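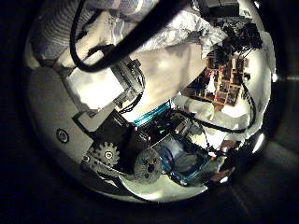 읽는 시간 4분

동아리 소개

Trasstead 학교 로봇 동아리는 로봇 팔과 손을 다루는 학생 모임이다. 정식 이름은 'Trasstead 로봇 조작 동아리'지만 학교 안에서는 다들 그냥 로봇반이라고 부른다. 회원은 중등부와 고등부에서 함께 모집하며, 학년에 따라 반을 나누지 않는다. 처음 들어온 학생과 몇 년째 활동한 학생이 같은 작업대에서 일한다.

동아리에서 하는 일은 크게 2가지다. 하나는 구동부를 조립하고 손보는 일이고, 다른 하나는 방 안의 물건을 집어서 옮기도록 로봇을 움직이는 일이다. 앞의 일을 맡은 쪽을 기구조, 뒤의 일을 맡은 쪽을 조작조라고 한다. 조는 학기마다 바꿀 수 있다. 한쪽만 계속하는 학생도 있다.

기구조

기구조는 기어, 모터, 브래킷, 배선을 맡는다. 신입 회원이 처음 배우는 것은 기어 맞물림이다. 작은 기어와 큰 기어를 나란히 놓고 손으로 돌려 보면서 어디에서 뻑뻑해지는지 찾는다. 축이 조금만 틀어져도 소리가 달라지기 때문에, 모터를 연결하기 전에 반드시 손으로 먼저 돌린다. 기어 이의 수를 세고 감속비를 계산하는 것은 그다음이다.

배선은 시간이 가장 많이 걸리는 작업이다. 팔이 끝까지 접히고 펴질 때 선이 당겨지지 않아야 하고, 기어 쪽으로 처져서도 안 된다. 회원들은 팔을 천천히 움직여 보며 여유 길이를 정한 뒤에 선을 묶는다. 굵은 전원선과 가는 신호선은 따로 점검한다. 묶는 위치를 바꾸면 작업 노트에 적는다. 노트에 적지 않은 변경은 다음 모임에서 원래대로 되돌리는 것이 규칙이다.

나사는 종류별로 칸을 나눠 보관한다. 남은 나사가 있으면 그날 작업을 끝내지 않는다. 어디에서 빠졌는지 찾을 때까지 전원을 넣을 수 없다.

조작조

조작조는 조립이 끝난 로봇으로 생활 공간에서 할 수 있는 일을 연습한다. 연습장은 작업대 위가 아니라 침대와 선반이 있는 방이다. 담요 정리하기, 선반 칸에서 물건 꺼내기, 꺼낸 물건을 제자리에 돌려놓기가 기본 과제에 들어 있다. 천은 모양이 계속 변해서 상자보다 훨씬 어렵다. 줄무늬가 있는 담요는 접힌 방향을 눈으로 확인하기 쉬워서 초보자 연습에 쓴다.

과제 하나는 보통 다음 순서로 진행한다. 먼저 사람이 손으로 같은 동작을 해 본다. 그 동작을 짧은 단계로 나누어 종이에 쓴다. 그다음 로봇을 느린 속도로 움직이고, 멈춘 지점마다 이유를 기록한다. 속도는 느린 상태에서 끝까지 갔을 때만 올린다.

손목 쪽에 달린 카메라로 보면 주변이 둥글게 휘어 보인다. 침대 가장자리도 곡선이 되고 선반도 비스듬히 기운다. 새로 온 회원은 이 화면에 익숙해지는 데 시간이 필요하다. 그래서 조작을 맡기 전에 화면만 보고 물건의 위치를 말로 설명하는 연습부터 한다. "오른쪽 선반 위 칸"이라고 말하면 다른 회원이 그 자리를 직접 짚어 확인하는 식이다.
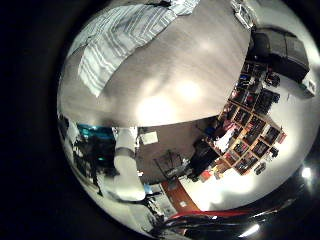 아브델아지즈 과제

동아리에서 해마다 이어 가는 과제가 있다. 이름은 Abdelaziz이고, 초기 회원들이 붙인 것이다. 방 하나를 정해 놓고 물건의 위치를 바꾼 다음, 로봇이 원래 배치로 되돌리게 하는 과제다. 지금까지 쌓인 시도 기록은 333건이다. 성공한 시도와 실패한 시도를 같은 양식으로 적으며, 실패 기록을 지우지 않는다. 올해 목표는 기록 400건을 채우고, 선반 과제의 단계 수를 줄이는 것이다.

기록 양식에는 과제 이름, 담당 회원, 시작할 때의 물건 배치, 멈춘 단계, 다음에 바꿔 볼 점을 쓴다. 양식이 길다는 의견이 있어서 지난 학기에 항목 2개를 없앴다. 조명 항목은 남겼다. 밝은 빛이 화면 가장자리에 들어오면 물건의 윤곽을 놓치는 경우가 있었다.

대회 참가

동아리는 지역 학생 로봇 대회인 Vovham에 참가한다. 한 팀은 4명으로 구성하고, 기구조와 조작조에서 같은 수로 뽑는다. 대회 과제는 당일에 공개되므로 특정 동작만 외워서 준비할 수 없다. 대회 전 한 달은 기본 과제를 섞어서 연습하고, 부품 교체 시간을 따로 잰다. 참가하지 않는 회원도 점검과 기록을 맡는다.

작년 팀은 조작 부문에서 본선까지 갔고, 본선에서는 케이블 고정 문제로 한 과제를 마치지 못했다. 그 뒤로 출전 점검표에 케이블 항목이 맨 앞에 들어갔다.

지도와 운영

지도교사는 Younes Bensaid 선생님이다. 기술 과목을 가르치며 동아리 안전 교육을 직접 맡는다. 일정과 과제 배정은 학생 대표와 각 조의 조장이 정한다. 공구와 소모품 일부는 부품 업체 Greton에서 지원받는다. 나머지는 학교 동아리 예산으로 산다.

안전 규칙

로봇 팔의 전원을 켜기 전에는 큰 소리로 알린다. 팔이 움직이는 동안 기어와 브래킷 근처에 손을 넣지 않는다. 긴 머리는 묶고, 늘어지는 끈이 있는 옷은 벗거나 안으로 넣는다. 비상 정지 버튼은 조작하는 사람이 아닌 다른 회원이 맡는다. 안전 교육을 마치지 않은 학생은 견학만 가능하다.

모임 시간과 가입

정기 모임은 일요일 오후 2시에 시작한다. 시험 기간에는 쉰다. 대회를 앞둔 시기에는 평일 방과 후 모임이 추가될 수 있으며, 이때는 참가 팀만 나온다.

신입 회원은 9월에 모집한다. 코딩이나 조립 경험은 보지 않는다. 지원서에는 지원 이유와 참여할 수 있는 시간을 적으면 된다. 지원서를 낸 학생은 정기 모임을 한 번 견학하고, 안전 교육을 받은 뒤에 조를 정한다. 개인 공구는 필요 없다. 필기할 노트와 앞이 막힌 신발만 준비하면 된다.

학부모 견학은 정기 모임 시간에 할 수 있다. 방문 전에 지도교사에게 연락하고, 도착하면 학교 안내실에서 방문증을 받아야 한다.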